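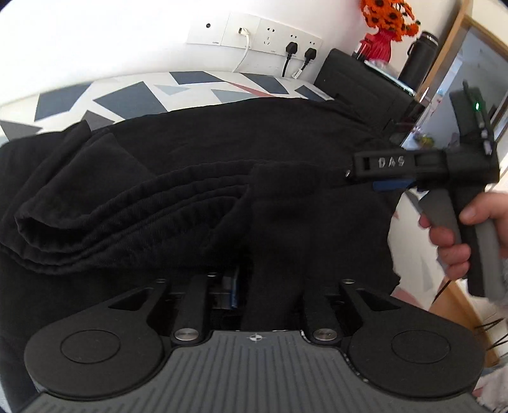 Figure 1. Hand-held gripper over a folded black garment. View from the wrist camera.

Unit 4: Gathering examples for cloth handling
Course notes, Kai-wen Tsao. February 2022

4.1 What counts as one example

An example in the Omel set is a single attempt at a single folding step, recorded from the moment the hand starts towards the cloth until the fingers are clear of it again. It holds the wrist video, the opening between the fingers, and the path of the tool through space. Anything done between attempts (shaking out, turning over, moving to another surface) is left out of the example and goes in the session log.

The set used in this course has 2280 attempts. Of these, 965 passed the checks in section 4.4 and are the ones you will train on. The rest are kept in a separate folder, Banus, and are needed for exercise 2.

4.2 Choice of garment

Dark cloth is over-represented on purpose. Early models trained on the Pietrzak towels did well on pale, flat items and poorly on anything where the layers could not be told apart by shade. On a black garment the deepest folds give almost no usable pixel values, and the model must lean on outline, on the edges of ridges and on finger opening.

Record for each garment: type, main colour, whether it has ribbed hems, and whether it started flat or bunched. Do not record size. It was logged until November and never used.

4.3 Surface and background

Patterned surfaces are allowed. A printed pattern gives the tracker plenty of corners to hold on to when the cloth itself is dull, but straight printed lines may be taken for cloth edges by the segmenter. Compare the triangles around the garment in Figure 1 with the larger patches in Figure 2, and mark by hand where you think a false edge is likely.

Backgrounds are not cleared. Sockets, cables, furniture and ornaments stay where they are. A model that has only seen bare walls will fail in the first real room -- we lost most of a term to this.

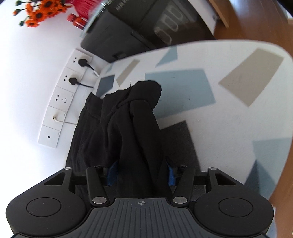
Figure 2. Wrist view with black cloth between the two blue finger pads. The upper fold bulges to the right.

4.4 Checks before an attempt is accepted

a. Both finger pads can be seen at the moment of closing.
b. The garment stays in view for the whole attempt.
c. Finger opening and video agree to within 2 frames.
d. The path has no jump caused by lost tracking.

Check (c) fails most often. The Cloltero script shifts the opening signal against the video and reports the best match; if the shift keeps changing during an attempt, throw the attempt out and do not try to mend it.

4.5 Session length

About 200 attempts is the most one person should record in a session. Beyond that the approach angle narrows and the examples become near copies of each other. Change the starting shape of the garment often, and change hands only between sessions, with a note in the log.

Exercises

1. Plot finger opening against time for any ten accepted attempts. Mark the point of first contact as you judge it from the video alone, then from the plot alone.
2. Take the attempts in Banus that failed only check (a). Train with and without them and report the difference.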